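Search jobs
Keyword or location
Search

Equipment Planner, Robotic Assembly
Zalus, Jullilstead

Zalus is hiring a planner to prepare the equipment budget for its desktop computer assembly and disassembly cells. Duties: write purchase specifications for arms, grippers and fixture plates; compare vendor quotes; maintain the spare parts list (817 line items); schedule deliveries through August. Some 70 percent of the work is done on site.

Required: prior purchasing work in automation, ability to read mechanical drawings. Knowledge of the Bemance ordering system is a plus.

Send a resume to Salamatu Abubakari, quoting job number 124.
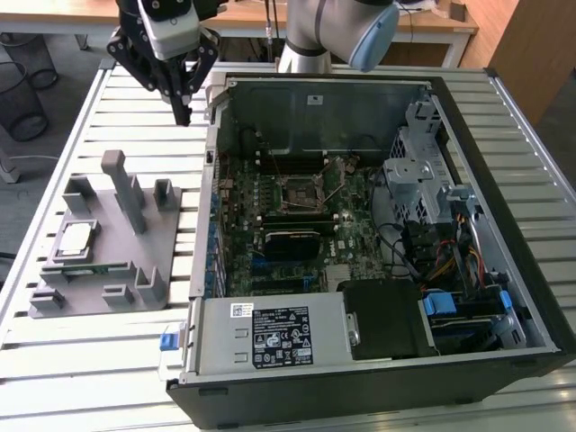

Assembly cell with open tower and processor in fixture plate.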